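Student Projects | Textiles and Consumer Studies
By Hedvika Bednárik
September
2 comments

Garment Care and Length of Use in Shared Student Housing

Background

Clothing is often discarded well before the fabric has worn out. Earlier coursework in this department looked at buying habits among students. The present project considers what happens after purchase, and in particular how washing, drying and storage affect the period for which a garment stays in use. The work was carried out at Jurkwood, a residence with shared laundry rooms on the ground floor.

Method

A written survey was placed in resident mailboxes and collected at the front desk. In all, 286 completed forms were returned. The form asked residents to name one garment they had stopped wearing during the past year, to state the main reason, and to describe how it had usually been washed and dried. Respondents were also asked where the garment was kept between uses.

Two follow-up discussions were held with residents who had agreed to be contacted. Notes from these meetings were coded by hand under the headings used in the survey. Laundry room notices and machine settings at Jurkwood were recorded and compared with those at Brarnell, the older residence across the road.

Findings

Fading was the reason given most often, followed by loss of shape. Holes and broken seams came well behind. Dark cotton items appeared on many forms, and residents who mentioned them usually reported washing everything together on a warm setting. Several wrote that they had never read a care label. A smaller group read labels but could not match the symbols to the settings on the machines.

Drying produced the strongest opinions in the discussions. The dryers at Jurkwood run on a fixed cycle, and residents described taking clothes out early or leaving them in for a second round. Brarnell has a drying room with rails, and the notices there ask users to hang knitwear flat over two bars.

Storage received less attention than expected. Closet space is limited in both buildings, and many residents keep clean clothing folded on a chair or at the end of the bed. Creasing was mentioned in this connection, though few considered it a reason to give up a garment.

Limits of the Study

The survey relied on memory and on self-reported habits. Residents who care about clothing may have been more willing to reply. The form did not separate new garments from secondhand ones – an omission that should be corrected if the survey is repeated.

Recommendations

A chart of care symbols, matched to the actual machine settings, should be posted beside each washer. The housing office should ask the supplier, Tefera, whether a shorter dryer cycle can be offered. A trial of drying rails in the Jurkwood basement is also proposed, using the Brarnell room as a model.

The full survey form and coding sheet are held in the department office and may be consulted on request.

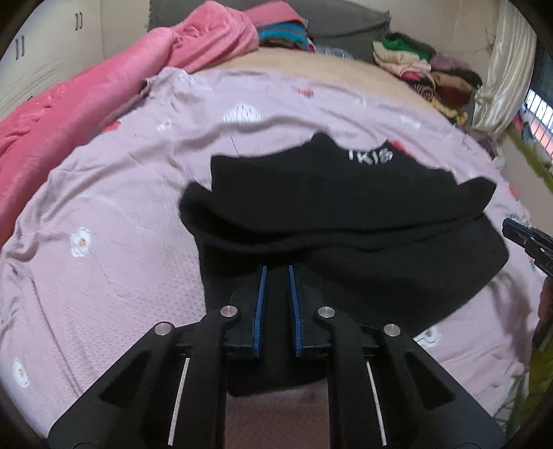

Figure 1. Black garment on a bed with a pale pink-lilac sheet.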